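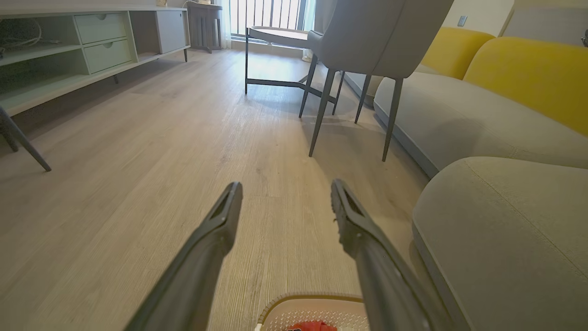

Zarkby Home Forum > Living Room > Storage and Media Furniture
Cable mess in a low media console with open shelves, what do you all do?
Started by plankfloorpete, 12/18/20

plankfloorpete wrote:
Hi all, long time reader. We moved in July and finally bought a proper TV unit, the Holmgren, the long low one on skinny legs. Love the drawers, love that I can get a mop under it. What I do NOT love is the open cubbies. Whatever you put in there is on show, and in my case that's cables. I coiled them up and shoved them to the back and my wife says it looks like a bird moved in (she's right). The TV is on the wall, so everything has to travel down to the unit somehow. Ideas? Cheap preferred!

drawerqueen31 wrote:
Ooh, I have the same unit! Baskets. Just baskets. I got 2 from Planden that slide right into the open part and now I never see a cord. Measure the depth first though, my first pair stuck out like a bad tooth and had to go back.

oldhousedan wrote:
Gotta disagree with baskets. A power strip in a closed basket full of cords gets warm, and you'll forget it's in there. I'd put the strip in the open and just tidy the cords. Velcro ties, 5 bucks, done before lunch.

drawerqueen31 wrote:
Mine are open weave and only hold the spare cables, Dan. The strip is screwed to the back. I'm not a monster!

plankfloorpete wrote:
Spare cables in a basket could work. Half of what's in there isn't plugged into anything, I just can't throw out a cord. Who knows what it goes to. 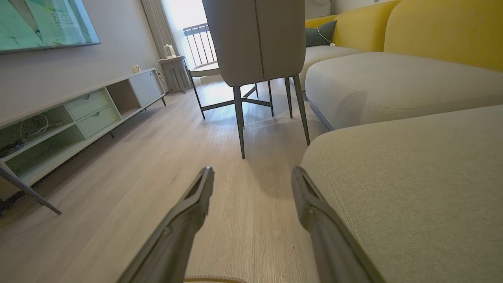
mossy_socks wrote:
Jumping in with a side question as I'm looking at the Holmgren too. Do those thin legs scratch a laminate floor?

oldhousedan wrote:
Stick felt pads under every leg before you load it up and you'll be fine. Mine has been on laminate for 9 months with pads and there isn't a mark. Check them now and then, grit gets stuck in the felt and then it works like sandpaper.

mossy_socks wrote:
Great, thanks. And the drawers, do they stay shut? I have a toddler who empties anything that opens.

drawerqueen31 wrote:
They stay shut until a toddler finds the finger scoop, lol. No knobs to bump into, that's the nice part. I keep the remotes in the top one and batteries and game stuff in the bottom one.

ewan_macb wrote:
Can I be the grump here? I think open shelves on a TV unit are a mistake, full stop. I had a Drarnovwood one with doors all the way across and it was so much calmer to look at. The remote still worked through the slats. If Pete is inside his return window I'd swap it.
Ewan MacBrayne

plankfloorpete wrote:
Not swapping it Ewan, it took me an entire evening to build and I have one bolt left over that I don't want to think about. Plus the closed end already holds the board games, so it's only the open bits bugging me.

oldhousedan wrote:
Ewan, your slats collected dust like crazy, you complained about it on here!

ewan_macb wrote:
I did and I stand by both opinions.

mossy_socks wrote:
What about clearing the rest of the room first? I do a laundry basket lap every night: walk around, pick up whatever is on the floor, sort it at the end. A few cords bother me way less once the socks are gone.

plankfloorpete wrote:
Ha, we started doing that this week. It does help.
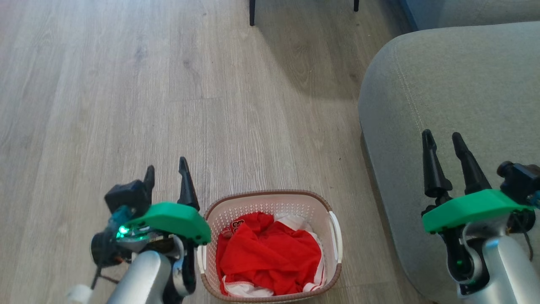 Laundry basket on the living room floor, one red and white thing in it so far.

drawerqueen31 wrote:
Love a basket with handles. See, baskets fix everything.

oldhousedan wrote:
Velcro ties, Pete. Get the wide ones.

plankfloorpete wrote:
Ordering both. Will report back after the weekend if the in-laws leave me any time.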